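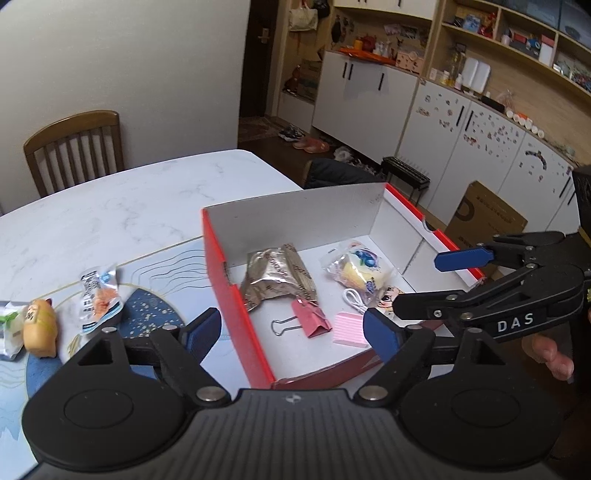
A listener in Lindach asks whether a retirement account can be left to Rondlow Public Radio without changing a will. It can. In most cases the account holder completes a beneficiary form with the company that manages the account. This thread sets out how that works and answers several related questions we have received this spring.

**1/** Retirement accounts, life insurance policies and many bank accounts pass to the people or organizations named on the beneficiary form. The will generally does not control them. If the form and the will disagree, the form is usually followed.

**2/** To name the station, please use our full legal name, Rondlow Public Radio, Inc., and our federal tax identification number. Our Planned Giving Office will supply the number by telephone or letter. Please do not name a program, a host or a transmitter site as the beneficiary.

**3/** You may leave the station all of an account or a percentage of it. Percentages on the form must add up to 100. You may also name us as a contingent beneficiary, in which case we receive the gift only if your first choice cannot.

**4/** A question from Quintela: does the station pay income tax on a retirement account it receives? As a qualified charity, it does not. Family members who receive the same account often do. Some donors therefore leave retirement funds to charity and other property to relatives. Please speak with your own tax adviser before deciding.

**5/** Married donors should note that many workplace plans require a spouse's written consent before anyone else can be named. The plan administrator can provide the correct form and will tell you if a notary is needed.

**6/** Gifts of this kind are placed in the Rerkmont Fund, our long-term reserve, unless the donor has asked for another use in writing. The fund currently records 387 households that have told us of a future gift. Spending from the fund requires 2 separate votes of the Board of Directors.

**7/** If you would like your gift to support a particular service, such as local news or the overnight classical broadcast, please contact us before completing the form. We will send suggested wording that leaves room for changes in programming over the years.

**8/** You are not required to tell us about your plans. If you choose to do so, the information is kept confidential, and you may change your mind at any time. Donors who wish to be listed in the annual report may say so on the notice card. All others are recorded as anonymous.

**9/** The revised beneficiary gift guide was mailed to 1,504 member households on 14 June 2021. Members who did not receive a copy may request one from the Planned Giving Office. Large-print copies are available, and a Spanish edition will follow in September.

**10/** Replies to this thread are read on business days. Please do not post account numbers or other personal details here. Questions about your own circumstances should be sent to the Planned Giving Office by mail or telephone.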